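Bin picking cell goes into day use at Hurevar, sorters move to new jobs

Staff at the Hurevar parts works in Grusteck have a new neighbor on the sorting floor this month. A robot arm that picks parts out of a metal bin went into regular day use in September, and the six people who used to do that job by hand have been moved over to checking, packing and looking after the cell.

No layoffs, the company says. Hurevar employs 61 people at the site and the headcount stays where it is until at least next summer, under a deal signed with the shop floor reps before the trial began.

The job was never a popular one. Mixed parts come in by the bin, somebody leans over the rim, pulls them out one at a time and sets them down the right way round for the next station. Sorters did it in 30 minute turns, then swapped. Sore backs and sore wrists were the top complaint in the works' own health survey two years running.

Trial ran most of the summer. Slow start – the gripper did fine with parts lying on their own but kept giving up on ones lying against each other or up against the wall of the bin. Molefe, the local firm that put the cell together, changed the finger parts twice and rewrote the picking order. By the end of August the arm was clearing almost 500 parts a shift. That is still fewer than a good pair of sorters on a good day, but it does not need to swap out.

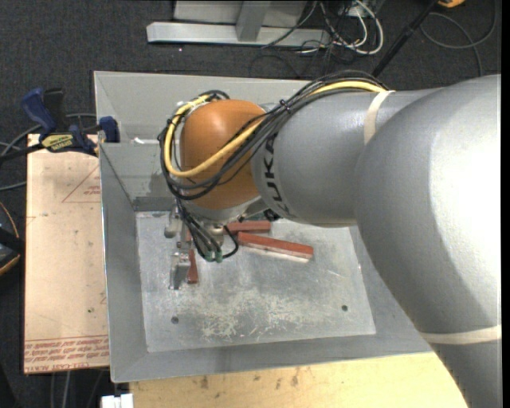 What changes for the crew

Two of the former sorters now run the cell. They were sent on a short course at Molefe and can stop, clear and restart it without calling anyone. The other four split there time between final inspection and packing, which had been short of hands since spring.

Pay is the sticking point. Cell operators went up one grade. Inspection and packing stayed on the old one, and the reps want that looked at again, saying the inspection work carries more responsibility than sorting ever did. Talks are due to pick up next month. Hurevar would only say it was "listening."

Views on the floor are mixed. One former sorter, with the works a long time, said she did not miss the bending but did miss the talk. Two people at a bin all morning, you get to know each other. Now she is at a bench by herself with a gauge and a lamp. Another said he was glad to be shot of it and would not go back for the extra grade or without it.

There were gripes about the noise too, mostly the stop and start of it, and about the alarm that sounds when the arm cannot find a part it can reach. The alarm has been turned down and a light added at the operators desk. Breaks have been moved so that one of the two operators is always close by.

Night shift still sorts by hand. Management had hoped to run the cell around the clock from the start, but the reps asked for no unattended running in the first stretch and got it. That will be looked at again after the winter stop.

A second cell is on the cards for the Ziseo building across the yard, where the heavier castings are handled. No order has been placed. Hurevar says any one whose job is touched by it will hear first, in person and before anything goes up on the notice board – a point the reps pushed hard for after word of the first cell got out through a delivery driver.

An open hour for families is planned for later in the fall, 4 to 5 p.m., with the cell running. Closed shoes needed, sign up at the gate.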